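Fault Report: Loss of Grip During Cloth Folding Trials
Final year group project, Trevwood rig
Author: Garau

1. Background

Our project set out to get a small arm to pick up, lift and fold pieces of cloth on a flat white surface. The arm and its control board were left over from a previous year's project and are known in the lab as the Trevwood rig. The program that plans the folds is our own and is called Plisora. Most of this report deals with a fault that cost us nearly all of December, and with a safety matter we found while looking into it. The folding results are in the main report.

2. What went wrong

The plan was to run 400 lifts with each type of cloth. With thin cotton we had no trouble. When we moved on to the thicker cloths, the gripper began to drop them part of the way through the lift. At first it was one now and then, and we put it down to bad placement. By lift 155 it was dropping cloth so often that we stopped the run.

The log showed the fingers closing to the correct position every time. The motor current did not rise at the end of the close as it had in the early runs, so the fingers were reaching their target without squeezing very hard. Plisora took "position reached" to mean "cloth held" and carried on with the fold.

3. Causes

We found 2 causes, and it took us a while to separate them.

The first was the finger tips. The bare plastic had worn smooth where it met the cloth, and thick fabric slid out when the arm sped up. We had checked the tips at the start of term but not since.

The second was in the software. The close command had a fixed end point, set when the tips were new. Any wear left a small gap that the program knew nothing about. A folded edge filled the gap and a single layer did not, which is why the fault seemed to come and go.

We lost several days suspecting the motor cable. We swapped it for a spare, saw no change, and put the original back.

4. Safety matter

While testing the close command we took the end point out altogether, so that the fingers would keep closing until the current rose. The current limit in the settings file was 3,970, in the raw units used by the board. We had never looked at this number. It was far above anything the gripper needs, and in practice there was no limit at all. One of us had a hand near the fingers to straighten the cloth when they closed at full force on the edge of a glove. Power was cut at the switch and there was no injury, but it could easily have been a finger.

We reported it to the lab the same afternoon. Until the limit had been changed and tested, nobody was allowed to reach in with the power on. The arm is now paused from the keyboard before the cloth is touched, and one person stays at the switch during any test of the gripper.

5. Repair

Both finger tips were wrapped in blue painter's tape. It grips the fabric better than the worn plastic did and can be replaced in a minute or so. The tape does wrinkle as it goes on, and we decided to leave the wrinkles alone.

In the program, the fingers now close until the current reaches a low threshold and then hold. If the threshold is not reached, Plisora stops and asks for the cloth to be placed again. The Aliyu test script, which came with the rig, was changed to check the current limit each time it starts.

We repeated the lifts with the rust-orange cloth, taking hold of it at a folded part near a line of stitching.

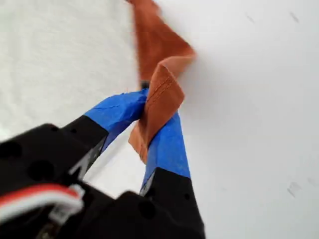
6. Remaining problems

The tape has to be changed often, and a loose end can stick to the cloth when the fingers open. Rubber pads would be better, but the ones we ordered were too thick to let the fingers close fully on thin cotton.

The threshold was set by hand for the cloths we had. Anything much thinner will need its own value. We have added a note about this to the settings file, next to the current limit, for whoever takes over the rig.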